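Home | Routes | Fleet | Archive | Subscribe

2 min read

The Short, Scenic Life of the Anmont Shuttle

Regional carrier Huvis spent one summer flying 20-seat turboprops between Anmont and Ristalari, a distance a patient person could drive before lunch. The airline promised six departures a day and managed four, on days when the fog felt cooperative.

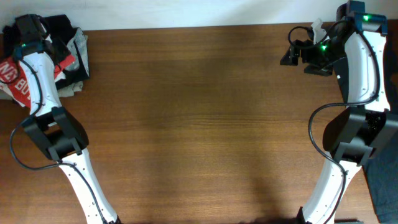 Fares started low and stayed there, mostly because the bus was cheaper. The route carried 1,771 passengers before it closed in December, and 373 of them flew in the first week, when the tickets were free. Baggage was the real trouble. The hold was so small that people took to packing the way clothes end up on a table corner, in one crumpled bundle, and hoping for the best at the scale.

Huvis sold the planes and kept the check-in desk — it's still at Anmont, under a sign for a car rental company.

Comments (3)

propwash: Flew it twice. Landed once in Ristalari.

gate2: The coffee was good, though.

oldtimetable: Still have my free ticket. Unused.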